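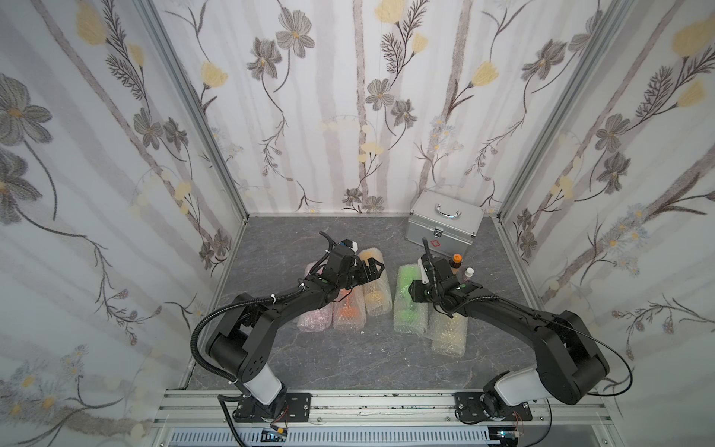 Wrapping and Packing for People Who Send Fragile Things
Speaker notes, evening session, February
Alper Türkmen

Slide 1. Title

Say hello, check the back row can hear. Ask who has ever opened a parcel and heard it before they saw it. (Leave time for the groans.)

I have been packing breakable things for a living at Çınar, our little mail-order shop, and I still love it. I really do! There is a moment when the wrap goes round something delicate and you can feel it become safe in your hands. I'd like everybody to go home with that feeling tonight, and with a few bits of bubble wrap in their pockets.

Slide 2. What we send

Quick run through the shop so they know where I'm coming from. Glass baubles, small bowls, candle holders, the odd teapot. Last year we sent out 1,591 parcels. Of those, 1,343 were single items, and those are the easy ones. The rest had two or more things in the same box, and that's where nearly all my sad emails come from.

Pause here. Things break each other. A bowl on its own in a box has only the box to worry about. Put a candle holder next to it and you have given it a neighbour with elbows.

Slide 3. Bubble wrap, the right way round

Ask for a show of hands: bubbles in or bubbles out? The room always splits and it always gets loud, so let it.

My answer is bubbles in, towards the thing. The flat side slides nicely against the next parcel and takes tape without tearing, and the bubbles hug the curves. For something with a very fine painted finish I put tissue on first, as the bubbles can leave little rings on soft paint if they sit there for weeks.

Small bubbles for small things, big bubbles for the gaps and for heavy pieces. Two snug layers of the small stuff beat five floppy ones. Pull it firm, don't strangle it. If you squeeze until the bubbles pop you've paid for air and let it out again.

Hand round the samples from the Devska roll (100 metres, lasts us well into spring). Let people pop some. They're going to anyway.

Slide 4. Round things

My favourite part, slow down for this one.

Round things roll, they have no corners to tuck the wrap against, and tape on a curve wants to lift. Most people roll them up like a sausage and end up with two fat tails and almost nothing over the middle. So: lay the sheet out as a diamond, thing in the centre, and bring the corners up one after another, turning it a little each time. It looks like wrapping a cabbage. The last corner goes under the one before it and one short strip of tape holds the lot.

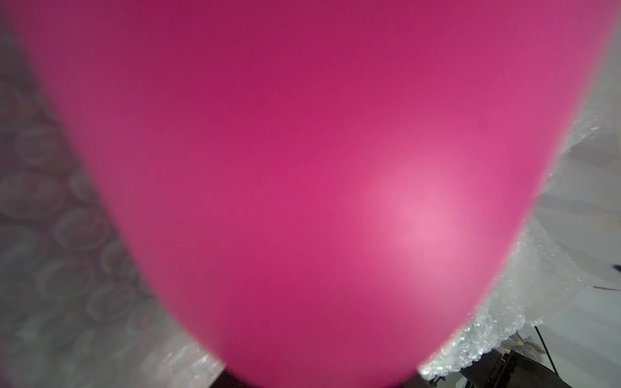 With anything that tapers, start at the narrow end. The wrap bunches there whatever you do, so use it: that bunch is a free cushion for the weakest bit. Then work up to the wide part and keep it smooth. If you start at the wide end you run out of sheet just where you need it most, and I've done that more times than I'd like to tell a room full of people.

Do it live with the spare bauble. If it drops, carry on, I have two more in my bag.

Slide 5. The box

Two fingers of space on every side, all the way round, top and bottom too. People remember the sides and forget the bottom. A thing sitting straight on cardboard feels every kerb between here and the customer.

We use the Lendholm cartons in three sizes. The middle one does most of the work. Resist the lovely tight fit! I know it's satisfying when something goes in with a little puff of air, but a tight box passes every bump straight on.

Fill the gaps until nothing shifts. Close the flaps, hold it to your ear, give it a gentle shake. If you hear anything at all, open it up again.

Slide 6. The Staria order

Tell this one quickly, it's a good story but it does go on. Staria is a café group that wanted table decorations for all their branches, 692 pieces, no two wrapped things touching bare. We had both tables going and the radio on, and by the second afternoon we had a proper rhythm: one person cutting sheets, one wrapping, one boxing. Cut all your sheets first! That's the tip. Scissors out, scissors in, scissors lost under the wrap, that's half your day gone.

Four pieces arrived chipped. All four were from the same carton, and it was one I'd packed late in the evening when I was tired and had skipped the shake.

Slide 7. Using it again

Wrap can go round many times if you slit the tape instead of ripping it. Keep a bag for good sheets and another for scraps, the scraps are perfect for gaps. Flat sheets on a broom handle hung between two hooks, if you've got the wall for it.

Slide 8. Have a go

Tables at the side, one roll and one pair of scissors each. Pick something round. Give people fifteen minutes and go round to everyone, then questions. Tape is in the blue crate by the door.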